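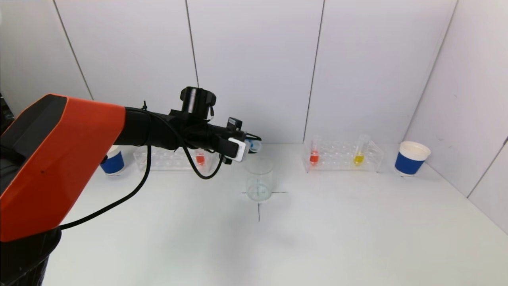
The Rustlow building department will begin accepting measured wall reflectance in lighting permit applications in November, replacing the fixed values that designers have had to use under the current code. The change affects interior fit-outs in offices, workshops, laboratories and classrooms. Under the old tables every painted wall was entered at the same mid-range figure regardless of color, so a bright room with white walls like the ones behind the orange and black arm was calculated as though it were finished in tan. Designers then specified more fixtures than the room required, and the surplus was usually dimmed after occupancy or left running.

The revised procedure calls for a reading on each principal surface, taken with a handheld reflectance meter at three heights. Readings are averaged by surface and entered on the permit form in place of the default. Applicants who don't want to measure can still use the old tables, which have been carried over without changes as Appendix C.

The department adopted the procedure after a review of 233 permit files by Jaunzems, a lighting consultancy. Seidu Agbenyega, who led the work, said the default wall value was the largest single source of error in the calculations his team rechecked. Ceiling values were generally close. Floor values were often wrong, but had little effect on the result except in rooms with low ceilings.

"The lamp data in these files was good and the room dimensions were good," Agbenyega said. "Then you got to the wall finish and it was the same number on every sheet."

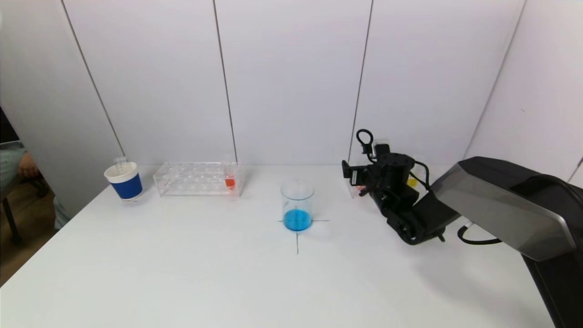
Joints and furniture are handled separately. Panel systems were a point of dispute during the comment period, with two manufacturers asking for a deduction to cover seams and trim. Casta, which supplies interior wall board, argued against it. The final text sides with Casta: thin dark seams between large white boards, of the kind that run down the wall behind this white table, are ignored, and the panel face is measured alone. A seam or trim strip counts only if it is wider than 50 millimeters. Work surfaces are entered as a separate line with their own reading, and movable items set on them are left out.

Glare limits haven't been relaxed. A room with high wall and work surface values must still pass the existing check from each seated position, and the department expects more applications to fail at that step during the first months. Matte finishes are recommended but not required.

Meters must have been calibrated within the past year – a copy of the certificate goes in with the application. Povero, the online filing system used by the department, has been updated with the new fields. Projects under 100 square meters can be filed on the short form, which asks for wall readings only.

Applications already under review will be completed using the old values unless the applicant asks to refile. There is no fee for refiling. Printed copies of the procedure are available at the permit counter until 4 p.m.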